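Cell notes: what changed on the Jadevov arm

By Jamila Matubbar

Members who were away in February have been asking what was done to the Jadevov arm and why the booking page still shows short slots. Most of the work was small. I am writing it up here so that whoever looks after the cell next does not have to dig through the log.

The main complaint was drift. A pick point taught in the morning would be off by the afternoon, enough that the fingers closed on the side of a part when they should have closed over the middle. We had blamed the camera calibration and redone it more often than was useful. The cause was mechanical. The bolts holding the base to the rail had worked down below the torque on the Brastolden sheet, and when the arm made a quick stop the whole base shifted a little.

The fix took an evening. We backed the bolts out, cleaned the faces, put the plate back on and tightened the bolts in a cross pattern, going around twice. Each bolt head now has a line of paint marker running onto the plate. If a line is broken, the bolt has moved. Check the lines before you power up and write "lines OK" in the log, even if you are only planning to run for ten minutes.

The clamps on the table frame need the same attention. They should be tight enough that you cannot turn them by hand. Please do not borrow one for another job and put it back later - the position matters, and a clamp that goes back an inch over changes how the table takes the load.

Base, rail and fingers are what we look at most.
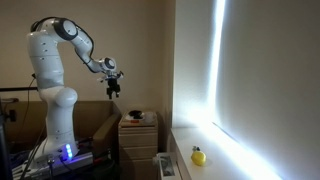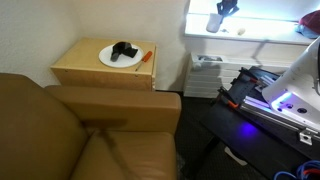 Finger pads are the part that wears fastest. The old ones had gone shiny and were letting smooth objects slide. Magagula sells the replacements in packs of 2, and they have to be changed as a pair, or the grip pulls to one side. We had been changing them when somebody noticed a slip. From now on it goes by cycle count, which the controller shows on its second screen. Look at the pads at 1000 cycles and replace them at 2000, whatever they look like. The last pair was at 1343 when I wrote this, so the inspection is done and the change is still some way off.

To change them, move the arm to the service pose, stop the program and press the emergency stop before you put your hands near the fingers. Each pad is held by one small screw. Snug is enough. The threads are in plastic, and we have already stripped one by leaning on it. Wipe the finger face with a dry cloth before the new pad goes on. When you are done, release the stop, home the arm and run the open and close test at low speed before you load a program.

Cables come next on the list. The one along the upper link needs enough slack to let the wrist turn all the way in both directions, with none left over to catch on anything. Jog the wrist slowly to each end and watch the cable as it goes. If it pulls tight or bows out, move the tie and try again. The cables on the table end are still a mess. I have ordered sleeving from Skullwood and will get to them once it arrives. Until then, look where they are lying before you start a run, and keep them off the rail.

After any work on the base or the fingers, the taught points need to be checked. There is a short program called CHECK that visits the four reference positions and waits at each one for you to press continue. If all four look right, carry on. If one is off, stop there and send me a note. Please don't reteach the point yourself. We ended up with three versions of the same position last winter and it took a while to work out which one the programs were calling.

Slots stay short until the sleeving is on. After that I will open the longer ones again, starting with people who had a booking canceled. The torque wrench lives in the top drawer of the tool cart, set to the value on the sheet, and it should be wound back to zero before it is put away.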